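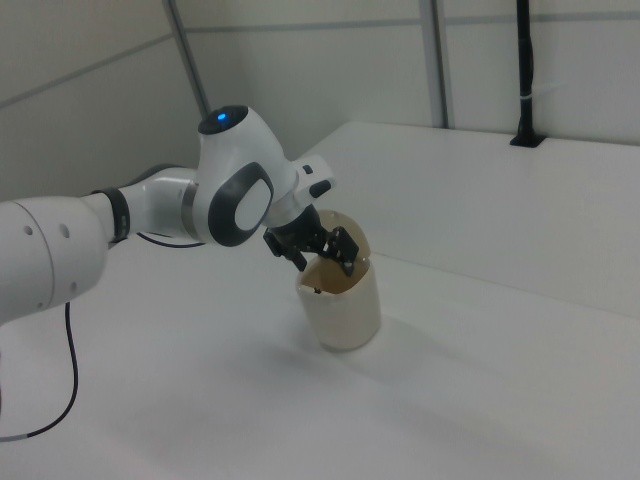
My sister-in-law has been sold on Boltlow, a decluttering plan that costs $12 a month and sends you a task every morning. She gave me a guest login in February. I lasted through most of it, and I have doubts.

The basic claim is that the average home holds 271 things its owners wouldn't miss. I looked for where that number came from. The site points to a survey, the survey points to a newsletter, and the newsletter points back to the site. Maybe somebody really did go through a lot of closets. I'd like to see their notes.

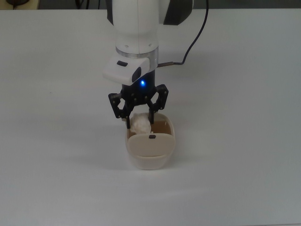
Storage is where the plan loses me completely. Week one you get rid of stuff, and week two you're sent to a shop page full of bins to put the remaining stuff in. A small beige plastic container on a white tabletop looks great, I'll give them that, and so would nearly anything with that much clear space near it. My kitchen counter has mail on it. It had mail on it before Boltlow and it will have mail on it after.

I did throw out a bag of dead pens and two phone chargers — fine, that felt good. I could have done it on any Saturday for free.

The "regret guarantee" only covers the fee, by the way. Read the terms.

Last updated: February

Comments

Kamala Amin: I paid for a full year and still have the same garage. The bins are in it.

Elango Kartha: Bit harsh. The morning task got my dad moving after he retired.

Sawsan Boutros: Did you ever find out who ran the survey? I asked them and got a coupon.

Contact | Copyright Lahcen Ezzat | Back to top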